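Simulated Kitchens Need Written Rules
Position of the Laing working group on household automation, 3 June 2021 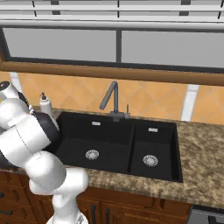 A kitchen robot is now judged in simulation long before it enters a home. We support this. Trials at a rendered sink cost little and break no dishes. Our concern is with how the results are reported.

In the Kindport trials, Stovetti recorded 1782 runs and counted 1708 as successful. The report did not say how close the arm may pass to a faucet or to a bottle left on the counter, or whether light contact with the rim of a basin is a failure. A buyer cannot judge the figure without those terms.

We ask for three changes. Contact limits should be fixed in writing before testing begins. Every failed run should be kept and made available to reviewers. Any change to the layout, including the placement of small items, should start a new count.

Clundidier has objected that such rules would slow its work. Its own filing lists 628 test layouts, of which 30 were altered partway through. We do not regard a fresh count for those 30 as an undue burden.

Comments on the draft rules will be accepted through the end of July. Members who run their own test kitchens are asked to attach their current contact limits, even where these are incomplete.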